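Section 4: Equipment Budget

The Talpur cell was planned on a limit of 3,251 dollars, excluding the arm, which the department already owned. The gripper and wrist camera were quoted together by Ruvton. Finger sets were priced separately at 249 dollars, with 500 dollars held back for spares and shipping.

Part size drove the choice of gripper. The smallest item on the parts list is a bevel gear, and the opening has to clear it on both sides before the jaws close. 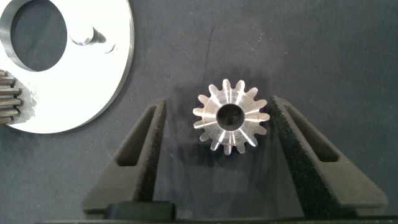
A wider stroke was quoted by Drarka but rejected on cost. The large plates stay on the list for now - they may need a second finger set, ordered in November if funds allow. Work surface material was budgeted at 100 dollars. A dark cloth was preferred over bare metal to limit glare in the camera view.

Open item: lead time on replacement fingers has not been confirmed.

12 shares | 3 comments

Related reports
Rundov Conveyor: Cost Review
Choosing a Wrist Camera
Talpur Cell: Parts List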